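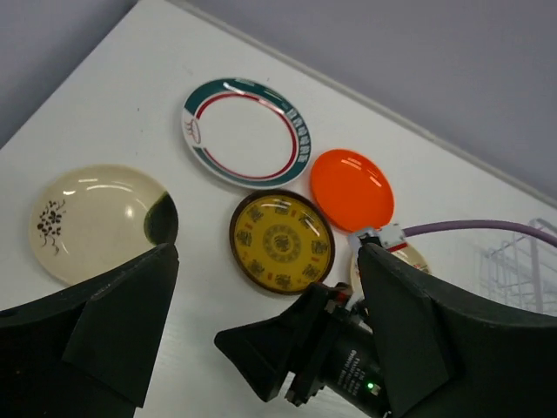 Platos sobre la mesa blanca, el naranja entre ellos.

Florencia Sosa
Abro hilo sobre los carteles de la asociación de familias, que en febrero toca renovarlos y siempre surgen las mismas dudas.

Pedimos 60 carteles de jardín a Engelhardt. Vienen impresos por las dos caras y con la estaca metálica aparte. El año pasado pedimos menos y la calle de atrás se quedó sin ninguno.

El texto lo cerramos con Timo Ostermann: nombre de la escuela, lema y correo. Quitamos el teléfono porque en ese tamaño no se leía desde el coche.

Para la lona de la entrada hacen falta 4 bridas anchas, una por ojal. Las finas se partieron con el viento.

El pedido completo sale por 1077, envío incluido. Carola Strobel tiene la factura, si alguien quiere verla que le escriba.

Quien quiera un cartel en su casa, que lo diga en el grupo con calle y número. Arūnas Mägi reparte por la zona de Dalturik y yo por el resto.

Se recogen al acabar la campaña de socios. Guardad la estaca, por favor. El año pasado faltaron más de diez y hubo que comprarlas sueltas.

12 comentarios · 31 compartidos
Buscar en el hilo
Contacto · © Familias de Prodavville · Volver arriba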